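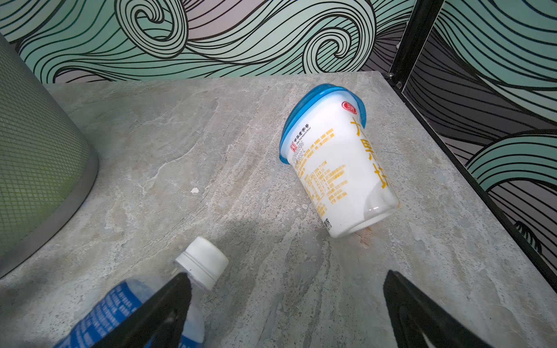

Page last changed: 26/03/2020

Speaker notes - "What's left on the counter", kitchen talk for the Seseck tenants' group

Hi everyone, I'm Puspita. Slides are optional tonight, so put your phone away if you like and just listen. (Wait for chairs. Wait for the kettle!)

Start with the yogurt cup. I love a yogurt cup because it's the thing people get wrong most in our building, me included. White plastic cup, blue plastic lid, two pieces, and most of us chuck them in the bin still snapped together. Pull the lid off. Rinse the cup with the dishwater you've already got in the sink - no need to run the hot tap for it. And then wipe the counter, please. One brown smear on that grey marble pattern hides really well until you put your sleeve in it.

Mention the labels here. Plenty of us buy from the shop downstairs, so half our packaging is in Chinese, and that's fine, the sorting doesn't care what language the cup is in. Feel the plastic, look for the number underneath, and if you can't find one ask Faizal on level 7.

Now bottles, which is where I always run over time. Ask for hands up: who rinses? Who squashes? Who leaves the cap on? Let them argue for a bit.

My way goes like this. Empties come out of the bag and lie down on the counter, all of them, before I do a single thing. Clear ones, coloured ones, the fancy ones. I look at the colours first. A green soft drink bottle goes in a different tub from the clear ones at the Brurkow depot, and if you sort at home you're through the line in no time. A square one like the FIJI bottle won't roll off the edge, so I park those on the outside like a little fence. Works a treat.

Labels stay on. I spent a whole March evening peeling them with a butter knife and the woman at the depot laughed at me.
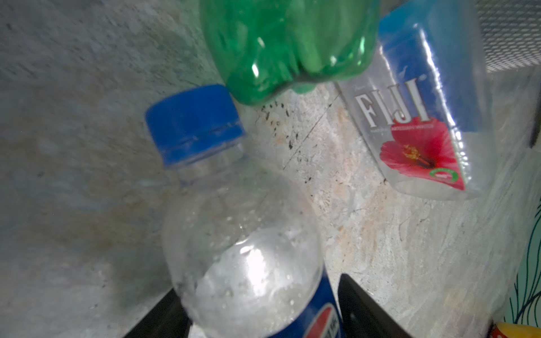

Ilham Liew wrote back after I sent these notes round, and her view is that caps should come off every time, blue, white, whatever, and go in a jar by the sink, as a bottle with its cap screwed on won't squash flat and takes up twice the room in the bag. Fair enough. I've got a jar now.

Last bit, the run to the depot. We leave from the side door at 11 and I can fit 12 bags in the wagon if they're squashed properly. Sign-up sheet is by the biscuits. Bring your own gloves, and tie the bags.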